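Chapter 7
Comparing Grippers on the Same Arm

When a laboratory buys a robot arm, the arm usually gets most of the attention and most of the money. The gripper is chosen later, often from a catalog and often in one afternoon. In this chapter we take the opposite order. We keep the arm and the controller the same, and we ask what changes when only the fingers are changed.

The question looks simple, but a fair comparison needs some discipline. A gripper can look very good on Saturday and poor on the next working day, only because the objects were placed a little differently. For this reason we begin with the placing of objects and come to the forces and the finger pads afterwards.
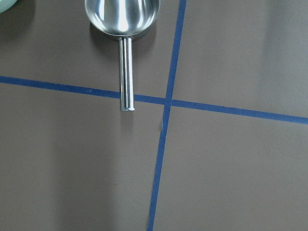 A start position should be written down in such a way that a second person can repeat it without asking the first one. In our course notes we name the object, the square of the table, and the direction of the handle. Duangjai Wannasri, who prepared the exercises for this chapter, also asks her students to write which end of the object is closer to the arm. Long objects are often turned by mistake, and the difference matters a great deal to a gripper with only two fingers.

7.1 Choosing the objects

A test set should contain objects that are difficult for different reasons. The Larnik set, which we use in the exercises, has 16 objects. Some are thin and flat, some are round, and some are light enough to move away when a finger touches them. We do not recommend a set made only of blocks. Blocks are pleasant to work with, but they hide the weak points of almost every gripper. 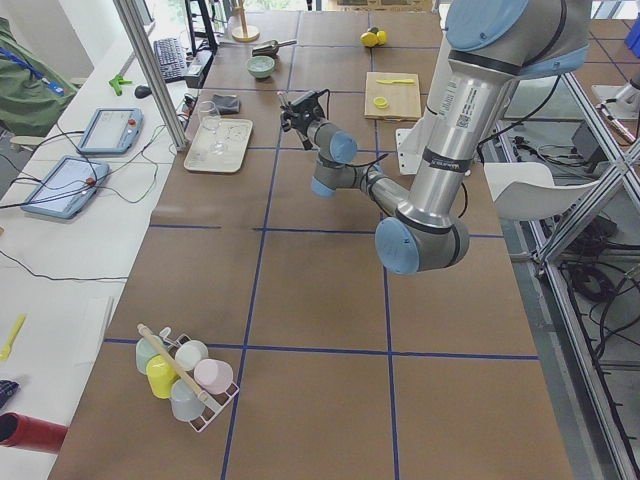 The order of the trials must also be decided before the work starts. If the operator begins with the easy objects, he or she becomes more skilled before the hard ones arrive, and the result is too kind. Plastic cups lying on their sides in a wire rack ask for a different approach than a wine glass standing on a tray, and a flat knife on a cutting board is again a different problem. Mix such cases, and use the same mixed order for each gripper you compare.

7.2 How many trials

In the Jonora exercise each gripper makes 64 attempts. With a smaller number, one lucky morning can decide the winner. Count a failed attempt even when you know the cause, and write the cause beside it.

Related chapters
Chapter 6: Mounting a Wrist Camera
Chapter 8: Finger Pads and Friction
Chapter 9: The Latus Controller, First Steps
Appendix B: Trial Sheets (L. Nuchit)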